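Hand-held gripper trials: your questions
Sunday, April 14, 2019
By the Stulum bench notes editor

Got a pile of email after the last round so here are the answers in one go. Quick ones. Will tidy up later, probably.

What are you comparing?
Two sets of finger pads on the same two-finger hand-held gripper. The ridged blue ones from Lelness, and the flat ones we cut ourselves. Same linkage, same camera, same recording box. Only the pads change. We started out wanting to compare whole grippers as well but the Sevgate one never arrived.

Why hand-held and not on an arm?
Cheaper, faster, no arm to crash. You hold it, you squeeze, it records. The arm comes later, if the pads are any good. Also you learn a lot about a gripper by having it in your own hand for an afternoon. Mostly that your wrist hurts.

Why cloth?
Cloth is where the pads differ. Blocks and cups are easy, both sets did fine in December and we learnt next to nothing. Thin fabric on top of other fabric is the hard one. You close on the bit you want and come up with the bedding too. Or you close on nothing.
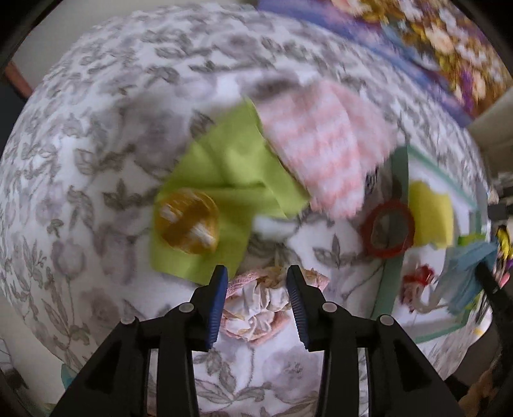
Ridges help on anything crumpled, becuase there's always a fold standing up to bite on. On flat folded cloth they help less. The flat pads need a proper pinch, straight down, fingers nearly touching the surface before you close. Fluffy things, no real difference, both grab fluff.

Why on a bed? Isn't a table more scientific?
A table doesn't give when you push on it. A bed does, and we want that. Patterned cover is on purpose too, plain white was far too kind to the camera. If your software can only find a sock on a blank sheet it can't find a sock.

How many picks so far?
1161 logged over both pad sets. Roughly 50 of those are no use, mostly me starting the recording after the squeeze. Not going to publish a success rate until the flat pads catch up, they're well behind on numbers.

What is the pick-and-place task?
Small soft and light things, in and out of a shallow box lid. Face masks, tissues, a sponge, odds and ends. The lid matters more than you'd think, the low side catches the finger tips if you come in at a lazy angle. Come in steep, or over the corner.
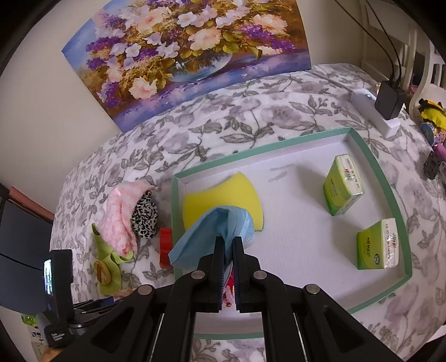

Blue pads on a folded face mask, at the left edge of the tray.

Masks are a good test by the way. Light, slippery, several layers. Grab by the fold, not the loop.

Which camera?
Wide fisheye, fixed on the gripper. Straight lines go bendy towards the edges and the corners go dark, but you get the fingers and the whole work area in one view, so we live with it. Tried a narrower lens. Lovely picture, lost the object every time the hand turned.

Does blur matter?
Some. Fast wrist turns smear everything and the tracking gets jumpy. Slow down on the approach, be as quick as you like after letting go. If a take is mostly smear we bin it.

Do the pads wear out?
The ridged ones, not yet. The flat ones pick up lint and go slippy, wipe with a damp cloth between batches. We've been through 2 pairs of flats already. Could be our glue.

Can I use your pads on a Chantharasri gripper?
Not as they come. Screw spacing is different. Someone wrote in to say they'd redrilled theirs and it held, I haven't tried it so don't blame me.

How long should one session be?
We stop after 6 batches. After that you get sloppy and start closing early, and it shows in the data. Shuffle the objects between batches. Don't lay them out nicely, mess is fine.

Will you share the recordings?
Yes, when the labels are checked. No date. Please stop asking for a date.

Comments (4)

padfoot_t: Did you try ridges running the other way? On ours the along-the-finger ones were better with socks.

Stulum bench: @padfoot_t not yet, on the list. What spacing?

gripsandgrumbles: Lint on flat pads, try masking tape instead of a wet cloth. Dab it, no drying time. Works on ours.

moth44: what about plastic packets?? the crinkly sort. mine shoot out sideways evry time

Contact Stulum | Copyright 2019 Stulum | Back to top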